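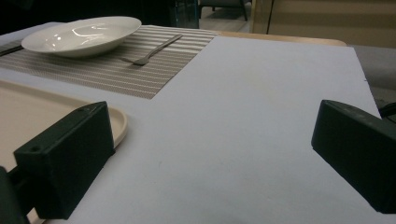

A big pale board, and most of a tabletop gone under it.

I have been putting off buying proper puzzle sorting trays for years. My system was cereal bowls, cookie sheets, the lid of the box, and one very nice serving platter that was a wedding present and has held more sky pieces than appetizers. It worked fine until January, when I started a big harbor puzzle, ran out of flat surfaces, and ended up eating dinner standing at the counter three nights running. So I finally caved and got the Kilomex stacking set, and I've now used it for long enough to have opinions!

I bought mine at Onyshchenko, the game and hobby store in downtown Brasville (the one with the creaky stairs and the good bargain shelf). It was 25 dollars, which seemed steep to me for a stack of plastic. I walked around the store with it under my arm, put it back, looked at the bargain shelf, and then picked it up again.

What you get

The set is six square trays and a single lid. They're dark gray, a little textured on the bottom, with a low lip on all four sides and one clipped corner that works as a spout. They stack by sitting on each other's lips. The lid goes on top of whichever tray is highest and there's an elastic band that goes around the whole business to hold it shut. No instructions, and none needed, though the box has a whole paragraph about the elastic band.

The trays smelled pretty strongly when I opened them. I washed them in warm water with dish soap and left them on the rack overnight and by the next evening it was gone. If you're sensitive to that kind of thing, plan on the wash.

How they did with a real puzzle

The first one I ran through them was a Banitz, 650 pieces, a vegetable market with striped awnings. Banitz cuts are on the odd side. You get a lot of pieces with no knobs at all on two sides, and some long skinny ones that look like edge pieces and aren't. I love them, but they do make sorting harder, and I figured if the trays could handle a Banitz they could handle anything in my closet.

I did edges in one tray, awnings in the next, then people, then vegetables, then pavement, and the last tray was for everything I couldn't make sense of. That last tray filled up first, of course. Spread in a single layer, one tray holds more than you'd guess from looking at it, but not so many that you can throw a whole big puzzle in there and still see every piece face up. With 650 pieces I had enough room. With a thousand I had to start overlapping, and by the time I was doing the harbor again (yes, I went back to it, I wasn't going to let it win) I had the wedding platter out on the table like old times.

The dark gray turned out to be a good choice for most puzzles and a bad one for some. Bright pieces really pop on it. Night skies and deep water disappear. I was working on the shadowy bit under the pier with a lamp pulled right down next to my elbow and I still missed a piece that had been sitting in the tray the whole time. I'd pay a few dollars more for a set with some light trays and some dark ones, and I wish Kilomex would think about it.

The spout corner

I have to talk about the spout because it's the thing I thought was silly in the store and it's the thing I use most. When you're done, you tip the tray and the pieces run out of the corner and into a bag. That's it. I used to do this with a folded piece of construction paper and lose a piece or two under the radiator every time. With the spout I've bagged up three puzzles and every one of them had all its pieces when I built it again or passed it along.

You do want to go slowly. If you tip it too fast, the pieces jam in the corner and then all let go together.

Stacking, or mostly stacking

So the stacking is where I get a little grumpy. Two trays stacked are solid. Three are fine. Past that the stack starts to lean, because the lips aren't very tall and there's a bit of play in how they sit. Carrying the whole stack from the dining room to the hall closet is a two-handed job, and I hold my chin on the lid, and I would not want anybody to see me do it. The elastic band helps but it only goes around one way, so the stack can still slide sideways under it.

What I've ended up doing is splitting them into two short stacks. That works great, except there's only one lid, so the second stack gets a place mat on top. I would love a second lid! I asked at Onyshchenko if they sold them separately and they don't. They were nice about it and offered me a box of rubber bands.

Lifting the top tray off is also a touch fiddly when they're full. There are no handles or finger notches. You sort of pinch the lip and hope. I've gotten used to it, but my hands are fine, and I can think of a couple of people in my puzzle swap who would find it annoying.

Table space, which was the whole point

I do most of my puzzles on a board so I can move them when company comes, and the trouble with a board is that it eats the table. Before, I had bowls crowding around it on every side and usually one on a chair. Now I keep a tray on my left and another on my right, and the rest of the stack goes on the bookcase behind me until I want it. It's a small change but it's made the biggest difference to how long I'll sit there. I can put a cup of tea down! I can lean on my elbows!

I did find that I sort better now too, and I think it's only that the trays are square. Round bowls make a heap and you end up stirring it. In a flat tray you push things around with one finger and see all of it. If you already use cookie sheets you've got this part figured out, and I'm not sure I could talk you into spending the money.

Cleaning and wear

Puzzle dust is real and it collects in the texture on the bottom of these. A dry paintbrush gets it out. I tried a damp cloth first and made a sort of blue paste, so don't do that. After a few months there's a scuff on the lid from where I dragged it across the brick by the fireplace, and one of the spout corners has a pale stress line in it from when I dropped a full tray (we won't discuss the state of the rug). It hasn't cracked. The elastic band is already a bit looser than it was and I expect I'll replace it with something from the sewing box before the year's out.

Would I buy it again

Yes, for puzzles up to the size of that Banitz, and I'd buy it as a gift for anybody who's still living out of cereal bowls. If you mostly do thousands and up, I'd either get two sets or hold out for something bigger. I'm going to hold off on a second set and see if Onyshchenko puts it on the bargain shelf after the holidays, because they often do.

Four stars from me. The missing one is for the lid.

One more thing I meant to put up top: the box says the trays are dishwasher safe. I haven't tried it, I've only done them by hand. If you have, tell me in the comments whether they came out flat, especially the lid, which feels thinner than the rest.

Related posts
Banitz puzzles: are the odd cuts worth it?
My favorite lamps for evening puzzling
How our Brasville puzzle swap works
Glue or no glue? I changed my mind
What to do when there's a piece missing
Rainy day puzzles with 650 pieces or fewer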